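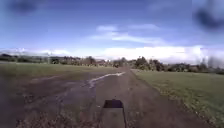
6월 일기, 견적서와 씨름한 밤

오늘은 하루 종일 계산기만 두드린 기분이다. 낮에는 로봇이랑 흙길에 나가 있었고, 저녁에는 주방 식탁에 노트북을 펴 놓고 예산표를 고쳤다. 벌써 밤 열한 시가 넘었네. 내일 아침에 가에탕 샤르팡티에 씨한테 구매 계획 초안을 보내야 하는데 아직 바퀴 항목에서 못 벗어나고 있다!

원래 계획은 간단했다. 농로 순찰용으로 Curberg 주행 로봇을 3대 사고, 남는 돈으로 예비 배터리를 사는 것. 에밀리아는 처음부터 예비 배터리보다 타이어가 먼저라고 했는데 나는 좀 흘려들었다(미안해요, 에밀리아). 길이 쭉 곧고 양옆이 풀밭이라 지도로 보면 정말 쉬워 보이거든. 그런데 막상 나가 보면 질퍽한 맨땅에 잔돌이 섞여 있고, 바퀴 자국이 파인 데는 물이 고여 있다. 기본 타이어는 카탈로그에 '실내 및 포장로'라고 적혀 있고, 진흙용 타이어 세트는 대당 80만 원이 따로 붙는다. 이걸 왜 이제야 읽었을까...
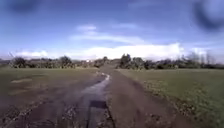
게다가 방수 등급도 문제다. 기본형은 튀는 물 정도만 막아 준다고 되어 있어서 물 고인 자국을 그대로 지나가게 하려면 하부 커버를 추가해야 할 것 같다. 타리크 카즈미는 그냥 경로를 풀밭 쪽으로 빼면 돈이 안 든다고 하는데, 풀밭은 밭 주인 허락을 받아야 하고 나는 그 전화를 하고 싶지 않다. 커버 견적은 Sleiman 쪽에 달라고 했고 답은 아직 안 왔다. 거기는 늘 밤에 메일을 보내니까 자기 전에 한 번만 더 열어 봐야지.

소타 사카이랑은 통화를 꽤 길게 했다. 한 대만 먼저 사서 장마철을 나 보자는 의견이다. 나도 솔직히 그쪽으로 마음이 기울었는데, 세 대를 한꺼번에 사야 할인이 붙는다는 게 자꾸 걸린다. 할인받고 창고에 두 대 세워 두면 그게 무슨 절약이냐고 소타가 웃었다. 맞는 말이라 할 말이 없었다 ㅎㅎ

정비비 칸도 다시 썼다. 처음에는 연 97만 원으로 잡았는데 세척비가 통째로 빠져 있었다. 진흙 묻은 채로 두면 구동부가 금방 상한다고 퍼거스가 두 번이나 말했으니 고압 세척기 대신 부드러운 솔이랑 저압 호스, 그리고 물 빠지는 받침대를 넣었다. 받침대는 Botitz 중고가 괜찮아 보여서 링크만 저장해 뒀다.

다 합치니 첫해 예비비는 약 500만 원은 잡아야 마음이 놓이겠다. 가에탕 씨가 이 숫자를 보면 한숨부터 쉬겠지만, 나중에 추가 결재 올리는 것보다는 지금 한 번 혼나는 게 낫다. 초안은 1안 한 대, 2안 세 대로 나눠서 보내기로 했다. 표지에는 Listaser 양식을 써야 한다는데 그 파일이 어디 있는지 모르겠다. 아침에 에밀리아한테 물어보기. 장화도 현관에 그대로 있으니 씻어 놓고 잘 것.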